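Bench tips, May

Clear the bench before you start, all of it. Pull everything off, wipe front to back, then dry cloth. Mottled stone patterns hide crumbs really well so get your eye down low and look across the surface, not straight down at it.

One tray per job. Bright color, yellow is best. Small screws show up agianst it and so does the tray itself when you're hunting for it. Shallow sides, you want to get your fingers in.

Screwdriver goes in the tray when it's not in your hand. Not a pocket, not the windowsill.

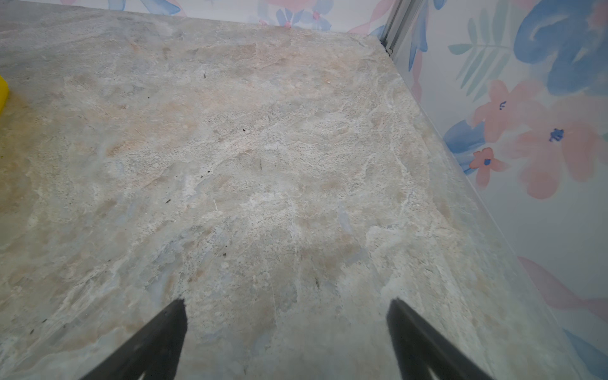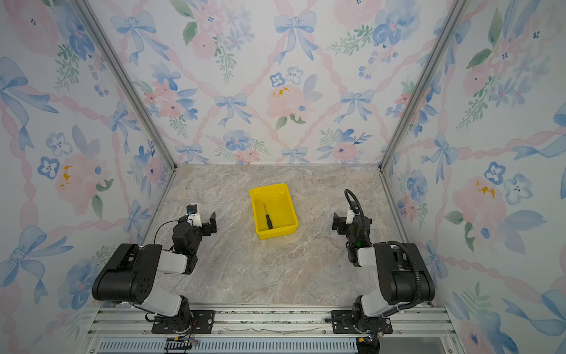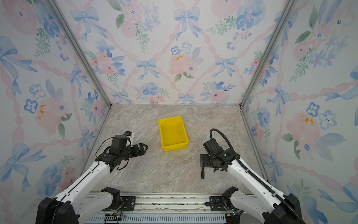
Yellow tray on the marble pattern: screwdriver in it in the second picture, empty in the third.

Lahcen El Idrissi wrote in from Siltisley to ask about cleaning trays. Dish soap, warm water, old toothbrush for the corners. No scouring pads, they scratch plastic and then the grease sits in the scratches.

Black handled drivers: wrap a bit of colored tape round the end. Takes a minute.

Bulk screws. I bought a box of 1,000 and split it into jars, 200 to a jar. Label the lid AND the side. Lids get swapped.

Floral paper near a workbench? Wipe-clean kind only, or put a clear sheet over it. Oily fingerprints dont come out of the ordinary stuff, ask Mostafa El Ouafi.

More next time, mostly glue.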